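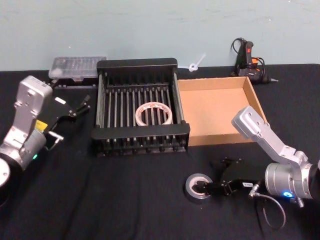 Tisch mit dunklem Stoffbezug vor blassblaugrüner Wand

# Satier Ulten: Autofokus verliert Motiv nach Objektivwechsel

**Status:** in Bearbeitung
**Kategorie:** Systemkamera / Objektivanschluss
**Priorität:** mittel
**Betroffene Firmware:** Gehäuse 2.11, Objektiv 1.2

## Fehlermeldung

Der Kunde meldet, dass das Gehäuse Satier Ulten nach dem Wechsel vom Standardobjektiv 50 mm auf das Teleobjektiv 200 mm im kontinuierlichen Autofokus nicht mehr nachführt. Der Fokusrahmen bleibt grün, die Aufnahmen sind jedoch ab dem zweiten Bild einer Serie unscharf. Im Einzelautofokus tritt der Fehler nicht auf. Das Verhalten besteht seit dem Firmware-Update im Mai.

## Bereits durchgeführte Maßnahmen

- Kontakte an Bajonett und Objektiv gereinigt: keine Änderung
- Gehäuse auf Werkseinstellungen zurückgesetzt: Fehler bleibt bis zum nächsten Objektivwechsel aus, danach erneut vorhanden
- Zweiten Akku eingesetzt: keine Änderung
- Bildstabilisator am Objektiv abgeschaltet: keine Änderung

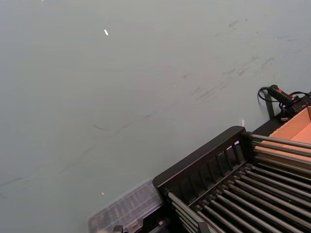
**Nikolovski**
Technischer Kundendienst, Servicestelle Bestum

Der Fehler konnte in der Servicestelle nachgestellt werden. Er tritt nur auf, wenn das Objektiv im Bereitschaftsmodus gewechselt wird. Das Gehäuse behält in diesem Fall die Korrekturdaten des zuvor angesetzten Objektivs im Speicher und verwendet sie für die Nachführung weiter - die Brennweite wird im Display dennoch richtig angezeigt. Wird die Kamera vor dem Wechsel vollständig ausgeschaltet, werden die Daten neu eingelesen.

Auszug aus dem Geräteprotokoll:

 14:07 Bereitschaft aktiv
 14:09 Objektiv getrennt
 14:09 Objektiv erkannt: 200 mm
 14:09 Korrekturprofil: 50 mm (Zwischenspeicher)
 14:11 AF-C gestartet, Abweichung Nachführung

Ein mechanischer Defekt an Bajonett oder Fokusmotor liegt nicht vor. Ein Austausch des Gehäuses ist daher nicht vorgesehen.

## Vorläufige Empfehlung

1. Kamera am Hauptschalter ausschalten und warten, bis die Kontrollleuchte erloschen ist.
2. Objektiv wechseln.
3. Kamera einschalten und im Menü unter »Objektivdaten« das angezeigte Profil prüfen.
4. Bei abweichendem Profil den Eintrag »Zwischenspeicher löschen« wählen.

Von einer Rückkehr auf die vorherige Gehäusefirmware wird abgeraten. Die Objektivfirmware 1.2 ist mit dieser nicht freigegeben.

## Weiteres Vorgehen

Der Vorgang wurde mit Protokoll und Testaufnahmen an die Entwicklung weitergeleitet. Das Ticket bleibt bis zur Bereitstellung einer korrigierten Firmware geöffnet. Der Kunde wird gebeten, mitzuteilen, ob der Fehler bei Einhaltung der genannten Reihenfolge weiterhin auftritt - in diesem Fall bitte die Protokolldatei von der Speicherkarte beifügen.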